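Storkton publishes results of household chore trial

12/06/2020 - Storkton has released the results of a bench trial asking whether a robot arm can clear a kitchen table without help. It can do part of the job, slowly.

The trial comprised 828 attempts at picking up a single item and putting it where it belonged. The arm completed 600 of them. Soft and flat items accounted for most of the failures, with thin packaging the worst group. Firm, rounded items were handled most reliably.
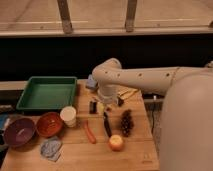

The arm over the test table, with a carrot, grapes, an apple, bowls and a green tray among the items.

"A person clears a table like this without thinking," said Parvaneh Moradi, who led the trial. "Our arm stops to plan before each move, and a folded wrapper can still defeat it. We would not sell this as a kitchen helper today."

Knives were left out of the scored attempts. Handling them needs a separate safety case, which project engineer Gijs Verbruggen is preparing.

The control software, Stasiv, was supplied by Clalirell. Both firms will run a second series in August, adding 175 attempts with flexible packaging and 4 changes to the grip settings. Results will be issued in the same format.

Press contact: Fletcher Tautahi, Storkton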